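# Troncoso bench booth, mushroom print

If you've been staring at a plain gray work corner for years, we think you're going to enjoy this one. The Troncoso is a three-sided bench booth on a silver aluminum frame, lined with the most cheerful wallpaper in the Mirnside catalog: pale aqua with white dots, a white picket fence near the floor, a pink scalloped awning along the top, and big red-capped mushrooms growing on every wall. It went up in our own workshop in September and we still smile walking past it.

The base panel is dark with a marbled, stony pattern, and it's a lovely surface to work over. Clear things like plastic tubes show up well against it, and small spills wipe away with a damp cloth. Rusty orange-brown streaks run through the gray, so give the panel a turn before you fix it down and see which way you like them best. 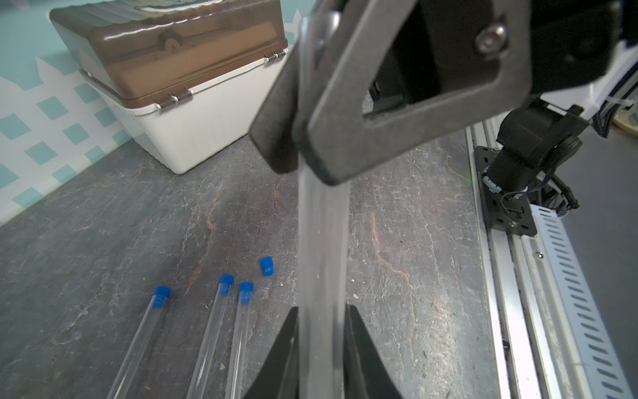
There's room along the wall for a lidded storage box too. We like a translucent lid because you can see roughly what's in there without opening it, and a brown one goes surprisingly well with all that aqua and pink! Boxes are sold separately, as are tubes, racks and everything else you'd put on the bench.

## The frame

The posts and the back crossbar are slotted, which makes the whole booth wonderfully easy to add to. Hooks go over the bar, brackets bolt into the slots, and you can move them again next week if you change your mind (we have, several times). The standard kit is 132 cm across the back and goes together with a 5 mm hex key. Set aside an afternoon, mostly for the wallpaper.
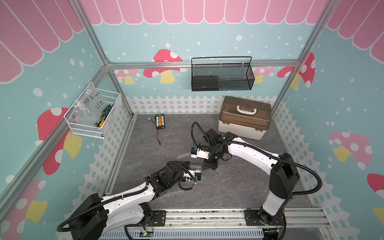

Start the paper at the back wall and work out toward the front. The side panels are drawn in perspective, with the awning stripes running down toward the back corners, so a left panel won't work on the right. Each one is marked on the reverse. Smooth from the center with a dry cloth and leave the top edge until last.

## Baskets

The Drovodov baskets are our favorite add-on. The black mesh one has a thin arched handle and hangs at the back. The white wire one mounts on the left wall and is the right size for a screwdriver and a zip bag of small parts.
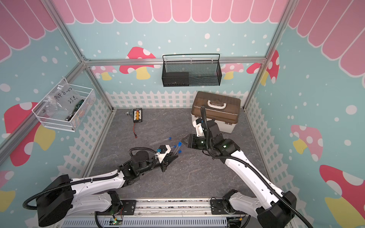
**Can I hang the baskets after the wallpaper is up?**

The black one hooks over the crossbar and can go on at any time. For the white one, fit the wall bracket first and trim the paper around it, because the print is thin and doesn't love being drilled.

Write on your zip bags in thick black marker, contents first and weight under it. The writing reads nicely through the wire and you'll stop pulling bags out to check. 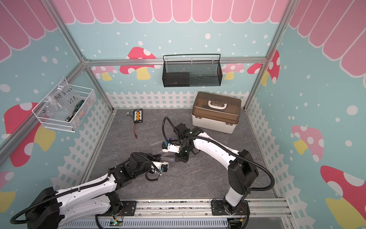 Spare wallpaper comes in a pack of 9 sheets, same print, same finish. Ankit Chaudhary in our print room matched the pink to the old Burnano awning paper, for those of you who loved that one, and the two sit together beautifully.

Booths ship flat within 18 days of ordering. Frame, base panel and one full set of wallpaper are included; baskets are extra.

Page updated 29 Sep 2026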